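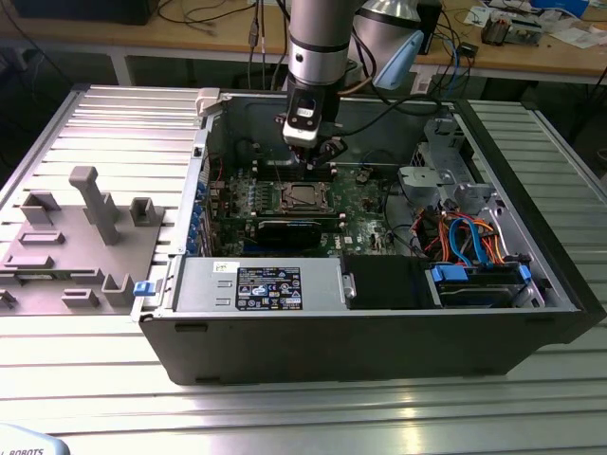 What time should I get to the concert?
Doors open 45 minutes before the first piece, and the choir comes on promptly. Seats aren't numbered, so if you'd like to be near the front (and for the Hafþórsson you really would, the low basses are glorious up close!) come as soon as the doors open.

Category: Concerts & Tickets / Your Visit

What is the choir singing?
The first half is all Icelandic music, ending with the Hafþórsson evening hymns, which we've wanted to do for years. After the interval come folk songs from the islands and a brand new piece written for us by our conductor, Ragnheiður Steinarsdóttir. It lasts 18 minutes and the altos get the best tune, finally!

Do I need to understand Icelandic?
Not a word of it. Every programme has the texts printed side by side with English versions, and Ragnheiður says a little before each set.

How many singers are there?
With the Vastton Youth Voices joining us for the second half there will be 115 people on stage. We've had to borrow extra risers from Tirkholm School to fit everyone on, and the sound in rehearsal has been enormous.

Can I bring children?
Please do! Under-12s come in free with an adult. The side aisle is the easiest place to sit if you think you may need to pop out, and you're welcome back in between pieces.

Is there an interval?
Yes, 20 minutes, with tea, squash and cake in the side hall. Cake is cash only.

I've lost my ticket. What now?
Give the name you booked under at the door and we'll find you on the list. If a friend booked for you, it'll be under their name.

Could I join the choir?
We'd love that. There's no audition: come to 3 rehearsals, sing with whichever section feels comfortable, and then decide. Tenors, we are looking at you. New singers can start at any point up to the July break.

Will the concert be recorded?
The new piece will be, so please switch phones off fully for the second half.

Related
Getting to Tirkholm Hall
Meet our conductor
Vastton Youth Voices: how to sign up
Summer songs: dates for July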